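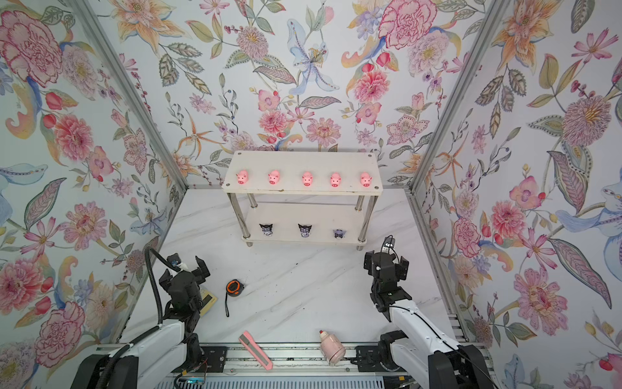

Wallpapering the box room

2020-01-15

I had two weeks off over Christmas and used most of one of them to paper the box room. It is the smallest room in the house and I thought it would be the quickest. It took six days, if you count the day I spent getting the old paper off and the day I spent waiting for the walls to dry.

The old paper was woodchip, painted over at least twice. I tried a scraper and warm water first and got nowhere. The paint keeps the water out, so you have to score the surface before anything will soak in. I scored it in both directions, soaked it, left it while I had lunch and soaked it again. After that it came away in strips about as long as my hand. I hired a steamer for the last wall and wished I had done so for the first. If you do use one, don't hold it in one place for long. I did, above the skirting by the window, and a piece of plaster the size of a dinner plate came off with the paper.

I filled the hole and sanded it the next morning. Then I sized the walls with thinned paste, which my old decorating book says to do and the leaflet with the new paper doesn't mention. I'm glad I did it. The paper slid where I wanted it to.

Choosing the paper had taken longer than hanging it. I wanted big flowers. My grandmother had them in her hall and I have liked them ever since, although I know a lot of people find them too much in a small space. I ordered samples from three places and taped them to the door for most of the autumn. The one from Purport was the nicest but the colours looked dull by lamplight. The one I bought is called Colombo and comes from Oltis. The shop had two batches in stock and I asked for all my rolls from the same one. Do check the batch numbers when the parcel arrives, before you open anything, as most shops won't take back an opened roll.

The repeat is the thing I got wrong. With a small pattern you lose very little when you match one length to the next. With a large one you can lose a good part of every drop. I had worked out the number of rolls from the height and the distance round the room and had not allowed for it, so I ran short with the wall behind the door still bare. The extra roll cost me £159 less than I feared, in that it was half price in the sale, but the postage was silly.

I started in the middle of the chimney breast so that the flowers would sit evenly on either side. Everything else followed from there. I drew a plumb line in pencil for the first length and another each time I turned a corner. None of the corners in this house is square. If you wrap a full width round a corner and trust the wall, the next length will lean, and with a tall stem in the pattern everyone will see it. Cut the piece so that only a little goes round, then start again from a fresh line and overlap it.

Scissors were fine for the long cuts. For trimming at the ceiling I used a knife and changed the blade far more often than seemed reasonable. A tired blade drags at damp paper and tears it. I have one tear by the light switch, which I patched with a petal cut from an offcut.

The radiator had to come off the wall. I had never done that before. It was heavier than it looked, and the water in the bottom was black. Have a washing-up bowl ready and an old towel under it.

The last job was the socket by the desk, where the Nultel router plugs in. I turned the power off at the board, loosened the faceplate, cut the paper in a cross over the hole and tucked the edges behind. That meant no internet for the afternoon and a complaint from upstairs.

I haven't decided about the woodwork. It is white gloss at the moment and has gone yellow near the radiator. I'd like a grey-green, but I want to live with the walls for a bit first, and it will be easier to have the windows open while I paint. April, probably. The offcuts are in the loft in a tube, with the batch number written on the outside.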